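Home Course notes Week by week Kit list Timetable Contact

Robots in Everyday Places
Handout 4: Teaching a robot by showing it
Anel Mathebula, Dalton campus
March

Hello again, and well done for getting through the last handout, which I know was heavy going in the middle (the bit on joint angles always is, and I promise we don't go back to it until after the break). This one is much lighter on sums and much heavier on doing. By the end of it your group should have a task chosen, a plan for recording it, and a fair idea of why the plan will need changing once you've had your first session at the table.

Please read the whole thing before your slot. I say this every year and every year a group arrives having read the first page, and then we spend half of their table time reading the second page together, which is companionable but a bit of a waste.

Where we had got to

Last time Ruwan Kumarasinghe took you through the two older ways of getting an arm to do something useful. You can write out each movement by hand, point by point, or you can give the robot a map of what is in front of it and a goal and let it work out a path. Both of these are still used everywhere, and for a lot of jobs in a factory the first one is still what I would choose. If the same part turns up in the same spot all day long, there's no sense in being clever.

Trouble comes when things move about a little. A packet leans over. Somebody puts the cup down a hand's width from where it was yesterday. You can write a rule for the leaning packet, and another for the cup, and then you find a packet that leans the other way, and your tidy program has turned into a very long list of grumbles about packets.

So the third way, and the one we'll spend the next few weeks on, is to show the robot what we mean. A person does the job many times, we record what they did and what they could see while doing it, and then we train a model to carry on in the same manner. The name you will meet in the reading is "learning from demonstration", and sometimes "imitation learning". For our purposes they are the same thing, though Ruwan will tell you they aren't quite, and you are welcome to ask him about it over a cup of tea if you have an afternoon free.

What a demonstration is made of

One demonstration, start to finish, is called an episode. It begins with the objects set out and your grippers open, and it ends when the job is done and the grippers are clear of everything. Inside an episode we keep three things: what the cameras saw, where each gripper was and which way it was turned, and how far open its fingers were. These are all stamped with the time so they can be lined up afterwards.

We use hand-held grippers for this course. You hold one in each hand and do the task with them as if they were your own rather clumsy fingers. The older groups steered a real arm from a desk, and if you talk to anyone who took the course back then they will tell you how slow it was. Working by hand is quicker and a good deal more natural, but it does bring its own problem, and it's one I'd like you to keep at the front of your minds: you can do things with your wrists and elbows that the arm can't. If you twist right round to reach behind something, the recording will be lovely and the arm will have no way of following it.

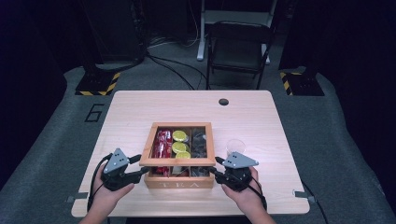
Mirela Vasconcelos has a nice way of putting this in her tutorials. She asks people to move as though they were carrying a full bowl of soup in the crook of each arm. It looks silly and your neighbours will laugh, but the movements come out smooth and modest, and they're very much the kind of movements the arm can copy.

The other thing about the grippers is that their position has to be tracked, and the tracking relies on the markers fixed to them being seen. Try not to lean your head and shoulders over the work. Everybody does it, me included, the moment something fiddly comes up. If you do lean in and the tracking drops out, just stop, say "lost it" so that whoever is at the laptop can mark the episode, and start again. There is no shame in it at all. A marked bad episode costs us nothing, and an unmarked one can cost somebody an evening.

Choosing your task

You may choose any task from the shared list or bring your own, as long as it meets the following. I've kept the rules few.

It must fit on the table. It must be something that one person can do in under a minute with both grippers, after a little practice. It must have an end that two people would agree on without arguing. And it mustn't involve liquids, blades, or anything you'd be sad to see dropped on the floor.

The third of those is the one that catches people. "Tidy the box" sounds like a task, but ask two people whether a box is tidy and you'll get two answers (ask in my house and you will get four). "One packet from the box is in the cup" is a task. Write yours as a single sentence that could be checked by somebody who wasn't there when you wrote it, and put that sentence at the top of your record sheet.

If you bring your own objects, think a little about what they're like to grip. Shiny wrappers slide. Thin packets bend in the middle when you squeeze them, and then pop out sideways with surprising energy. Round things roll, and flat round things are hard to lift off a flat surface with two fingers, as you'll know if you have ever tried to pick up a coin wearing gloves. None of this rules an object out, and I rather like it when a group picks something awkward, but do try it a few times before you commit.

Containers matter too. A deep compartment with straight sides leaves very little room for gripper fingers to open, so you need to go in nearly closed and open gently once you're down there. That is a perfectly good skill to teach a robot. It is also the sort of thing that takes twice as many episodes as you'd expect, so plan for it.

How many episodes

The question I'm asked most, and I wish I had a neater answer. Last year's Aguiar group recorded 574 episodes of a single task and got a model that worked well whenever the objects stayed on the left half of the table, which was where they had nearly always put them. The Tukgate group recorded 1170 across two tasks, took more care over moving things about, and theirs coped with most of what we tried on it. Giang Khương went back through both sets over the summer and found that the number mattered a good deal less than the spread.

For your project I'm asking for 500 usable episodes per group. That's a lot of picking things up and putting them down, and you'll want to share it out. Change over often, for two reasons really: hands get tired and the movements get sloppy, and also each person has their own habits, and it does the model good to see more than one set of them.

Moving things about

Before each episode, change something. Shift the container a little, or turn it. Swap which object comes first. Move the cup, if you have a cup. Please don't do this by "feel", as people are dreadful at being random and will put things back in the same four or five comfortable places for ever. Anderson Nogueira has made a set of 9 placement cards which live in the drawer by the door. Shuffle them, draw one, set up the table as it shows, and write the card's letter on the sheet. When you've been through the lot, shuffle again.

You can and should add cards of your own if your task needs them. Anderson would like the original set back in the drawer at the end, all of them, facing the same way. He's a patient man but he did cut them out himself.

In your session

Arrive ten minutes early if you can, so the group before you can hand over properly. Check that the table clamps are snug. Keep your sleeves pushed up and the cables running behind your wrists where they won't drag across the objects. Run the short calibration from the Vosovia menu on the laptop (the second item down, the first one is for the old cameras and will only confuse you), and record one throwaway episode and play it back before you do anything else. I mean play it back all the way to the end. Then carry on.

Leave five minutes at the end for copying the files across and filling in the sheet. If something went wrong, write down what it was in ordinary words. "Kept dropping it near the back edge" is a very useful note and "issues" is not much use to anyone.

For next time

Each group should bring their one-sentence task, a list of the objects, and a guess at the three things most likely to go wrong. I'd like the guess written down before your first session and left alone afterwards, even if it looks daft by then. We'll compare it with your record sheets when we talk about failures in Handout 6.

The reading is the short chapter in the course pack on demonstrations, pages as marked. The section with the Greek letters can be skimmed. Mirela is running a drop-in at four o'clock for anyone who would like a go with the grippers before their proper slot, and if you've missed a lecture or are feeling a bit behind, do come along to that one, she's very happy to go over things again.

Previous handout Next handout Back to top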